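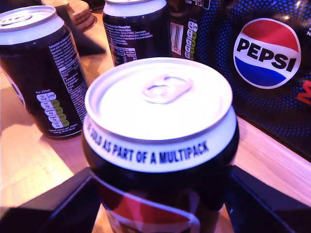 Three weeks with the Istberg gripper kit

Posted Aug 31, 2022

I said in my last post that I would write up the Istberg two-finger kit once I had used it properly. I have now had it on the arm for three weeks, mostly in the evenings, so I think it is fair to say what I make of it.

For anyone new to the blog, I have a small desktop arm which I bought second-hand, and I use it for picking things up and putting them down again. The gripper it came with was fine for wooden blocks and very little else. I wanted something that could handle things from the kitchen, and drinks cans were top of the list.

The kit comes from Mulness, who sell it in the UK with a printed manual and a mains adaptor. You get the gripper body, two black fingers, a mounting plate, a bag of screws and the cable. The plate did not line up with my arm. I had to drill two new holes in it, and the manual could have warned me about that. If you have one of the newer arms you will probably be all right, but measure before you order.

Fitting it took an evening. The cable is too short if your controller sits on the floor, so mine now lives on a shelf behind the table.

Setting it up is done through a program called Jia, which you download from the Mulness site. It is plain to look at and I had no trouble with it. You open the fingers, close them, and tell it which is which. After that the main thing to set is the closing force, and the scale for that goes up to 2000. The manual doesn't say what the numbers stand for. I started at 20, which let a full can slide straight through, and worked up from there. I ended up at 1544 for a full can of cola. An unopened can will put up with a good deal. An empty one will not, and I flattened a few finding that out. I now keep a separate, much lower setting for empties.

The cans I use are the 330ml ones out of a Pepsi multipack. They are all the same size, they are cheap, and they get drunk afterwards. I stand a couple of others and the box close by, so that the arm has to come in between things. With a clear table it does well nearly every time. With other cans close on both sides the fingers are on the wide side, and I have had it nudge the next can along while opening. Slimmer fingers are listed on the Mulness site but have been out of stock since I first looked.

Coming in low on the can works better for me than taking it near the top. It seems steadier on the way up and the fingers keep well clear of the pull tab. It does mean slowing the last part of the move so they don't scrape the table. Mine is wood and already has a mark I would like not to have made.

I also tried the Graltudus rubber pads, which are sold separately and stick on to the inside of the fingers. They helped with a glass jar. On cans I could see no difference, and one started to peel after a few days, so I have taken them off again.

It is not a quiet thing. The motor whines when it closes and keeps up a faint buzz while it holds. I have stopped running it after the rest of the house has gone to bed.

Would I buy it again? Yes, at the sale price I paid. At the full price I would want a longer cable and a mounting plate that fits more arms. Mulness did answer my email about the plate within a day and were polite about it, though the answer was to drill it.

In September I want to try it on mugs, starting with the ones I don't mind losing. If anyone has a good setting for a thick handle, please leave it in the comments.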